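**Pomen Teaching Laboratories, Gristhorpe Building**
**Laboratory Preparation Assistant (part-time, fixed term)**
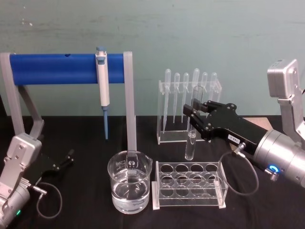 *Bench equipment at Pomen: micropipette on its stand, glass beaker, test tube rack and transfer pipettes.*

Posted March 2020. Reference number 286.

Pomen Teaching Laboratories invites applications for two part-time Laboratory Preparation Assistants to support introductory courses in biology and general chemistry. The appointments run through the end of December, with the possibility of renewal subject to enrollment.

## The position

Preparation Assistants set out, check, clean and store the small equipment used at the student benches. The work is carried out in the preparation room and in the two adjoining teaching laboratories on the ground floor of the Gristhorpe Building. Assistants report to the Laboratory Manager, Yaneth Tamayo, and work alongside the course instructors during scheduled sessions.

Most of the equipment is ordinary: beakers, racks, micropipettes, disposable transfer pipettes, wash bottles and glass rods. Each bench must be laid out according to the setup sheet for the day's exercise before students are admitted. An assistant who finds that an item is missing or damaged replaces it from the preparation room and enters the replacement in the stock log.

## Duties

- Lay out benches from the written setup sheet, including bench covers where the exercise calls for them.
- Hang micropipettes on their stands after use. Micropipettes are not to be laid flat on the bench with a tip attached.
- Fill beakers with water to the level given on the setup sheet and label any container that holds something other than water.
- Wash, rinse and dry glassware, and set aside any beaker with a chipped rim or spout or with graduation marks that can no longer be read.
- Clean acrylic racks and pipette holders by hand with mild detergent. Solvents and the drying oven must not be used on acrylic.
- Restock transfer pipettes and disposable tips.
- Perform the monthly volume check on adjustable micropipettes, following the Villca procedure kept in the preparation room. Training is provided.
- Assist instructors in closing the laboratory, including waste collection and the end-of-day checklist.

Assistants do not prepare concentrated acids or bases and do not handle biological waste other than sealed containers.

## Qualifications

Required:

- High school diploma or equivalent.
- Ability to follow written instructions closely and keep legible records.
- Steady handling of glass and small parts.
- Ability to stand for extended periods and to lift boxes weighing up to 40 pounds.

Preferred:

- Completion of at least one college course with a laboratory component.
- Previous use of adjustable micropipettes.
- Familiarity with the Cimunska inventory system or similar stockroom software.

Applicants who have worked in a commercial kitchen, a pharmacy, a dental office or another setting with strict cleaning routines are encouraged to describe that experience in their letter.

## Hours and conditions

Each position is 20 hours per week, divided between morning setup and afternoon closing shifts. Shift assignments are issued before the start of each term and may be exchanged between assistants with the manager's approval. Pay is hourly, at the rate for Technical Support Grade 2. Lab coats, gloves and safety glasses are supplied. Closed-toe shoes are required at all times and must be provided by the employee.

New assistants complete a safety orientation and a supervised training period before working a shift alone. Training hours are paid at the full rate.

## How to apply

Please submit the following as a single file through the Pomen employment page, quoting the reference number given at the top of this notice:

1. A letter of no more than one page stating relevant experience and the shifts for which you are available.
2. A current résumé.
3. Contact information for two references, at least one of whom has supervised your work or study.

Selected applicants will be invited to an interview in the Gristhorpe Building. The interview includes a short practical exercise in which the applicant sets up one bench from a setup sheet. No prior knowledge of the exercise is expected, and applicants may ask questions while completing it.

Applications will be reviewed as they are received, and the notice will remain posted until both positions have been filled. Questions concerning the duties should be addressed to Yaneth Tamayo, Laboratory Manager. Requests for accommodation during the application or interview process should be directed to the Pomen Human Resources office.

Pomen is an equal opportunity employer.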